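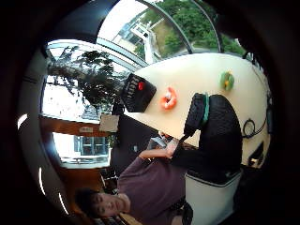 Break-in proofing a house is my favorite kind of weekend job, because nearly all of it is cheap and you can do most of it before lunch! Start at the back door. Burglars like a door that can't be seen from the street, and so many of us have a beautiful solid front door and then a flimsy thing off the kitchen. Take out one of the short screws in the strike plate (the metal piece on the frame that the bolt slides into) and have a look at it. Mine were tiny. Swap them for long ones that bite right into the stud, and drill a pilot hole first so you don't split the jamb. I wear gloves for this, and a knitted pair, along the lines of the black one with the teal-green cuff, lets you feel the screw much better than big leather ones. Just keep any glove well away from the drill while it's turning.

Sliding doors and windows

Cut a length of dowel to fit the bottom track and drop it in. That's the whole job. Sand the ends, and paint it the color of the track if the look bothers you. Check that the sliding panel can't be lifted up and out, too. Ours could! A couple of screws driven partway into the upper track took up the slack, and the door still slides like it should.

Upstairs windows get forgotten in August when everybody wants the air. If there's a flat porch roof under one, treat it as a ground-floor window.

Lights and timers

I have an Erkov plug-in timer on the living room lamp and another on the upstairs hall, set 12 minutes apart so the house seems to go up to bed. I love this one so much. Change the settings when the clocks change or you'll have a lamp blazing away at four in the afternoon.

Motion lights should be high enough that a person can't reach up and unscrew the bulb. Wipe the sensor now and then, spiders adore them.

Marking your stuff

Get a UV pen (I use a Brulten, any will do) and write your house number and zip on the underside of tools, bikes and the TV. Then photograph the serial numbers. A police report with a serial number on it is so much more useful than "a silver laptop." I keep my list in a Trustine notebook and a copy at my sister's.
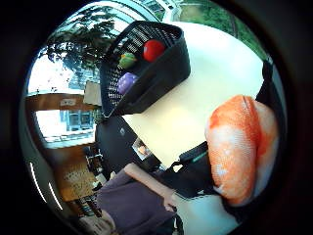 Meinir Ifans wrote in to say she would put the garage ahead of all of this. The thieves who did her row on Louro Lane went in through side doors, picked up people's own ladders and pry bars, and used them on the houses. Her bill for one broken frame and a new lock was $453, and she now chains the ladder flat to the wall with 2 padlocks.

She's right, and I've moved my own ladder indoors. While you're out there, cover the garage window with frosted film, take the opener remote out of the car if you park in the driveway, and trim any shrub beside the side door to knee height. Six bags of clippings went off my place and the porch gets the sun again!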